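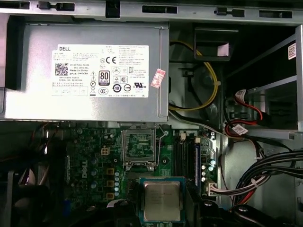
Li-hua Chuang escreveu à redação para perguntar se um computador de secretária retirado de serviço pode ser entregue inteiro no ponto de recolha, ou se convém separar antes os componentes. A mesma dúvida chegou por outras vias desde a publicação do regulamento interno de equipamentos em fim de vida, pelo que se presta o seguinte esclarecimento.

Os equipamentos devem ser entregues inteiros, com a caixa fechada e sem os cabos de alimentação, que são recolhidos em contentor próprio. A abertura das fontes de alimentação é expressamente vedada aos serviços, mesmo quando o aparelho se encontre desligado há vários meses. A desmontagem compete à Dramari, entidade contratada para o efeito, nas instalações de Drolholm.

No último período de recolha deram entrada 691 equipamentos, dos quais 413 foram considerados aptos para recondicionamento. Os restantes seguiram para aproveitamento de peças e valorização de materiais. O peso total encaminhado foi de 3389 quilogramas, incluindo monitores e impressoras.
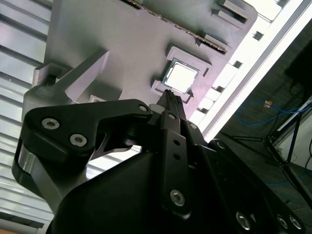 A triagem obedece a critérios fixados no contrato. São recondicionados os computadores cuja placa principal e cujo processador passem nos ensaios de arranque e que admitam uma versão do sistema operativo ainda com suporte. Os discos são retirados de todos os equipamentos, sem exceção, e destruídos com emissão de certificado individual, cuja cópia é remetida ao serviço de origem no prazo de 16 dias úteis.

Ka-ming Yu, responsável pela coordenação do programa, recorda que a guia de entrega deve mencionar o número de inventário de cada unidade. As guias preenchidas apenas com a designação genérica «computador» têm sido devolvidas e atrasam o abate contabilístico. O modelo em vigor encontra-se na plataforma Forard, na secção de património, e substitui o formulário em papel.

Os equipamentos recondicionados são atribuídos, em primeiro lugar, às bibliotecas e salas de estudo do polo de Yip. Os pedidos de outros serviços são apreciados por ordem de chegada, mediante justificação assinada pela respetiva chefia.

A próxima recolha terá lugar em outubro, no cais de cargas, das 9h30 às 12h00. Os serviços com mais de dez unidades para entregar devem comunicá-lo previamente ao Gabinete de Património, indicando o piso e a existência de elevador.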